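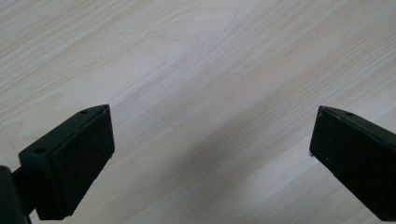
手里的夹爪：试用Kornorex手持采集套件

文章发布：2023年8月13日

箱子送到的时候，我正在准备搬办公室，所以它在门口放了一天才打开。箱子比我想的轻。里面是Kornorex的手持夹爪套件，由Berkmont公司销售，面向做机械臂训练的小团队，也面向想给自己的产线积累示范数据的工厂。我申请这套设备用了比较长的时间，从五月写第一封邮件，到拿到手里，中间换了两个联系人。

先说一下我是什么样的用户。我在一家做包装设备的公司工作过，后来转为写文章，中文不是我的母语，如果有的词用得不太准，请读者原谅。我会用机械臂，会写简单的程序，可是我没有自己的实验室。我有一张桌子、一台普通的电脑，和一些耐心。我觉得Kornorex想卖给的人，有一部分就是像我这样的人。

套件的想法不难理解。以前要教机械臂做一个动作，需要人在旁边用手柄遥控它，又慢又累。现在人直接拿着一只夹爪去做事情，夹爪上的相机把过程录下来，之后再把录像变成机械臂能学习的数据。这个想法在业内已经有不少人做，Kornorex的不同在于它想做成一件可以下单、可以退货、有说明书的商品。

套件分两种。基本版有一只夹爪，双手版有2只，我试的是基本版。除了夹爪，箱子里有一个充电座、一根比较短的数据线、一包备用的指垫、一把小螺丝刀，还有一张印着标定图案的硬纸板。说明书有中文，翻译得很认真，只有几个地方把“手指”和“指尖”混在一起，我读了两次才明白要拧的是哪一颗螺丝。

安装和标定

第一次开机需要标定。步骤是这样的：把硬纸板平放在桌上，拿着夹爪在上面慢慢移动，听到提示音以后，再把夹爪完全张开和完全合上，重复几次。软件会告诉你相机的位置是不是可信。我第一次没有通过，原因是我家的台灯在纸板上留下了反光。把灯关掉，拉开窗帘，第二次就通过了。

说明书建议在正式工作以前，先录一段什么都不夹的画面，让夹爪张开，对着干净的桌面。我开始认为这个步骤是浪费时间，后来改变了看法。这段空的画面是后面所有录像的参考，软件用它来确认两根手指在画面里的位置。如果哪一天你换了指垫，或者不小心碰歪了支架，新的空画面和旧的对不上，软件会提醒你重新标定。
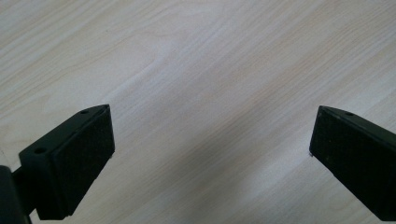 夹爪张开，两侧指垫相对，中间是浅色木纹桌面。

我喜欢这种做法。它不需要特别的工具，桌面上有木纹反而是好事，因为软件要靠细小的纹理来判断相机怎样移动。如果是一张全白的、很亮的桌子，效果会差很多。我在厨房的白色台面上试过，轨迹飘得很厉害，录出来的路线像是喝醉的人走路。

拿在手里的感觉

夹爪的握把有一个扳机，食指往里扣，两根手指就合上。扳机的阻力是可以调的，出厂的时候偏硬。我的手不大，用出厂设置录了半个小时，食指根部开始发酸。把阻力调低两档以后舒服多了，但是夹较重的东西需要更用力地保持，所以这里没有完美的选择，要看你每天做什么工作。

重量的分布也值得说一说。相机装在上面，电池装在握把下面，拿起来比较平衡。可是当你把夹爪朝下，对着桌面工作的时候，手腕需要弯成一个不自然的角度。短时间没有问题，时间长了，手腕会自己慢慢抬起来，画面的角度也跟着改变。我看回放的时候才发现，同一个任务，前面的录像和后面的录像，桌面看起来已经不是同一个方向。

我把这个问题写信告诉了Berkmont的产品经理Kieran Hennessy。他的回信很快，态度也坦白。他写道：“这种变化对训练不一定是坏事，模型看到的角度多一些，以后会更稳。但是对操作的人来说确实不舒服，我们正在试一种可以转动的握把。”他没有告诉我新的握把什么时候出来，我问了两次，他两次都换了话题。

指垫是消耗品，这一点买的人应该提前知道。夹光滑的塑料瓶、纸盒、布，表现都令我满意。夹很薄的东西，比如一张名片，就要看运气和角度。更换指垫用那把小螺丝刀就可以，我第一次换花了十几分钟，第二次就很快。

软件

录像通过数据线传到电脑，由一个叫Bozsik的程序处理。Bozsik的界面很朴素，左边是录像列表，右边是回放和轨迹。每一段录像会得到一个颜色：绿色可以用，黄色建议检查，红色不能用。点开黄色的，它会标出是哪一秒出了问题，比如移动太快，或者相机被袖子挡住了。

我很欣赏它把坏消息讲得清楚。以前我用过别的软件，只说“处理失败”，不说为什么失败，让人很生气。Bozsik会写：“从这里开始，画面中的纹理不够。”你就知道应该换桌子，不必怀疑是自己的手有问题。

缺点也有。处理的速度不快，我的电脑没有很好的显卡，一个下午录的东西要放一个晚上才能处理完。导出的时候，默认的文件夹名字是一长串字母，不能在程序里改，只能导出以后自己改。还有，程序每次更新以后都会忘记我选的语言，回到英文。这是小事，可是一件小事遇到四次，就不觉得小了。

我的测试任务是把杯子从桌子左边拿到右边，放在杯垫上。听起来很简单，可是要录得够多、够不一样，才有训练的价值。在几个星期里，我一共录了1,241段。我没有每天都录，有的日子只录了几段就去做别的事情。录到后来，我发现自己的动作越来越像一台机器，每次都走同样的路线，用同样的速度。这恰好是应该避免的。说明书里有一页专门讲这个问题，建议每录一会儿就换一下杯子的位置，换一下自己站的位置，也换一下光线。

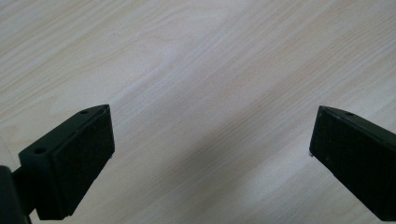
我照着做了，还请我的邻居来录了一个晚上。她以前没有碰过这类设备，我给她讲解只用了喝一杯茶的时间，她就可以自己工作了。她的录像比我的慢，但是变黄的更少。我想这和她的性格有关系，她做什么都不着急。对于想买这套设备的工厂，这可能是一个有用的信息：操作的人不需要懂机器人，需要的是稳定的手，和愿意重复的心情。

服务，以及另一种买法

如果不想自己录，Berkmont还提供一项叫Gronance的服务。客户把任务写清楚，把需要的物品寄过去，由他们的人员完成录制和检查，再把整理好的数据交回来。最少要订500段，从收到物品到交付需要11个工作日。我没有用自己的钱订，只看了他们给我的一份样品数据，所以我的意见只能作参考。

样品的质量很整齐，甚至可以说太整齐了。所有的录像都在同一种光线下完成，桌面干净，动作标准。对于第一次做实验的团队，这样的数据用起来很省心。可是真正的工厂里不会这样干净，有胶带，有灰尘，有别人忘记拿走的手套。我把这个想法也告诉了Hennessy先生，他说客户可以要求“杂乱环境”，不过要另外报价。我请他把这一条写在网页上，他说会转告同事，到我交稿的时候网页还没有改。

售后方面，我故意问过一些很基础的问题，想看看他们对新手有没有耐心。回答是有的。有一次充电座的指示灯一直闪，客服让我先把接触点擦一擦，果然就好了。有一次问到导出格式，客服不知道答案，第二天请工程师写了一封很长的信给我。信里有些句子我看不懂，但是按照步骤做，文件确实可以打开了。

适合谁买

如果你已经有机械臂，想让它学会自己工作台上的几个动作，基本版就可以开始。双手版适合需要叠衣服、开盒子这类任务的人，同时它的标定也更麻烦，两只夹爪要一只一只做，再一起做一次。如果你没有机械臂，只是好奇，我建议先等一等，或者找学校和朋友借用。只有数据，没有可以执行的机器，乐趣会消失得比较快。

买以前请量一量你的桌子，看一看它的表面。有纹理的、不反光的最好。请再准备一根长一点的数据线，箱子里那根只够放在电脑旁边用。指垫可以多订一包，和套件一起寄不另收运费。

我的测试机下个星期要寄回去了。杯子的任务在借来的机械臂上跑过了，大部分时候能放到杯垫上，偶尔放得偏一点，有一次放到了杯垫的外面，它自己好像并不在意。关于训练的部分，用了什么设置，花了多长时间，我会另外写一篇。已经买了双手版的读者，如果愿意谈一谈标定的经验，请给编辑部写信，我很想知道你们是怎样做第三步的。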